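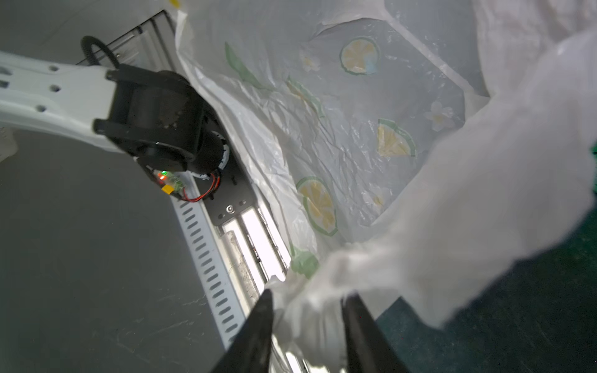
The lemon bag, up close. Citrus slices, leaves, little flowers.

Thread: Cute printed produce bags, yay or nay?
Board: Kitchen & Pantry > Shopping and Storage

pithandpeel
Posted Sunday, March 9, 2025

OK so I have fallen hard for these bags with the lemon slices on them. The plastic is thin and see-through enough that you still get the print from the inside, and I swear it makes unpacking groceries feel like less of a chore. I picked up a pack of 16 at Tirkitz on a whim and now I want to use them for everything. Fruit, bread, wet swimsuits, whatever!

My question is whether anybody here trusts this kind of bag with heavy stuff. I do a big fruit run every other weekend and I'd love to retire the sad plain ones stuffed under my sink. But the film wrinkles if you look at it funny and I'm nervous.

gravelroadgwen
They're adorable and I would not put anything heavier than a head of lettuce in one. I had a printed bag (strawberries, not lemons) give out in a parking lot and I was chasing plums under somebody's truck. Get a canvas tote. You'll have it for ten years.

pithandpeel
Noooo, the plums. I do have totes! I have so many totes. They're always in the car when I'm in the store and in the house when I'm in the car.

mudroom_747
I'm going to disagree with Gwen a little. Thin bags hold up fine if you carry them by both handles. Everybody hooks one handle over a finger and lets the other flop, so all the weight hangs off one side and the plastic stretches right where the handle meets the bag. Twist the two together before you lift.

What really kills them is anything pointy. Pineapples are the worst. Cardboard corners too.

pithandpeel
Funny you should bring up pineapples, mudroom.
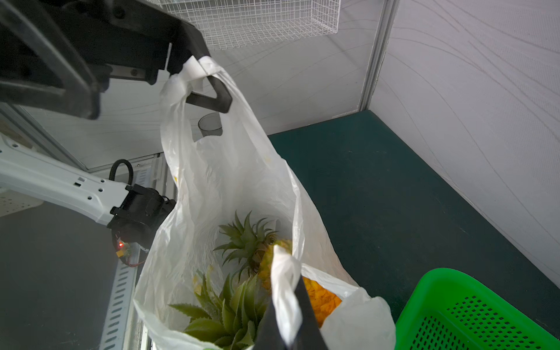

Pineapple in a white bag, crown up.

They were on special and I have no self-control. I like the crown pointing up by the opening so the leaves have somewhere to go. There's a second bunch of leaves lower down though, and those are the ones I worry about. Would you double bag?

mudroom_747
Yep, two bags, or wrap the leaves in a dish towel first. Or twist the crown right off before you pack it. It comes away pretty easily if you grip low and turn.

gravelroadgwen
Do NOT twist the crown off until you're ready to eat it. You're opening up the top of the fruit and it'll go soft on you. My grandmother would haunt you both.

mudroom_747
I've done it for years and never had one go bad on me. I store them upside down on the counter for two days and they're great.

gravelroadgwen
Upside down! I can't even.

saltine_sam
Can I jump in about getting them OUT of the bag? Keeping fruit tied up in plastic is asking for mold, pineapple included. I unpack as soon as I get home and put everything in a wire basket on the wall. Mine is the white Ovia one, cost me 29 dollars, and the air gets all the way around. Pineapples are too heavy for it so those go on the counter. Bags get folded into triangles and live in a shoebox.

pithandpeel
Triangles?? You have that kind of time?

saltine_sam
I do it while the coffee drips. Flatten it lengthwise, fold it in half, then in half again, start at the bottom corner and keep going over until you run out of bag. Tuck the handles in. You get the air out first or it puffs back open, and the crinkly ones fight you the whole way.

mudroom_747
I stuff mine in another bag like a normal person.

gravelroadgwen
That we can agree on.

pithandpeel
OK, decision for now: lemon bags for light stuff and for carrying lunch, two plain bags for pineapples, crowns stay ON (sorry mudroom). I'm trying the triangles tonight. Does anyone know if Tirkitz still has the lemon ones, or should I check the Prarnari outlet? Mine's a bit of a drive so I'd rather ask first.

saltine_sam
Prarnari had oranges and limes last time I was in. Didn't see lemons, but I wasn't looking for them.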